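3.2 Materials and coding of the shape items

The second part of the survey dealt with how adults name plane shapes when no list of names is offered. Earlier work on shape vocabulary has mostly used line drawings on paper. Drawings make it easy to control size and line weight, but they leave open whether people use the same words for a shape they meet as a hole in a solid object. We therefore used photographs for half of the items and outline drawings for the other half.

The final set held 16 items. Circles, squares and triangles were included as anchors, and the remaining items were chosen so that at least two competing names could be expected for each. Ustyna Demchenko collected the candidate names in a small pilot in May, using open responses only. Items for which every pilot respondent gave the same name were dropped unless they served as anchors.

Octagons and stepped crosses turned out to be the most useful of the harder shapes. Pilot respondents often called the octagon a "stop sign" or simply a "circle with corners", and the stepped cross drew names such as "plus", "cross" and "pixel flower". Figure 3 shows one of the photographic items in which these two shapes appear together with a circle.

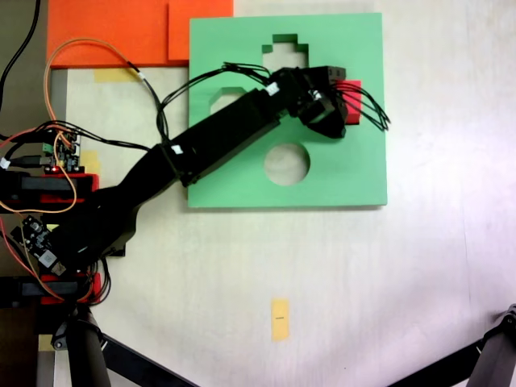

Figure 3. Photographic item with three openings in a green board: a stepped cross, an octagon (partly hidden) and a circle.

Items were shown one at a time in the Breter survey tool, in a different random order for each respondent. The question below each item read "What would you call this shape?" or, where an item held more than one shape, "What would you call these shapes?" There was no time limit, and respondents could go back to change an answer until they reached the last page. Spelling was not corrected at this stage.

We received 2,115 completed forms. Forms left blank on all anchor items were removed, as were duplicates submitted from the same invitation code, leaving 2,073 for analysis. The invitation list closed on 14 May 2021.

Each answer was coded as a geometric name, an object name or a description. "Octagon" is a geometric name, "stop sign" an object name, and "eight sides" a description. Answers that combined two types – for example "octagon like a stop sign" – were coded by the first noun. Hanna Ivanyshyn coded the full set, and Demchenko coded a random subset without access to the first codes. Disagreements were settled by discussion, and most of them concerned the word "cross", which Zinchenko's scheme treats as an object name. We followed the scheme on this point so that our results could be compared with the earlier data, although we return to the choice in Section 5.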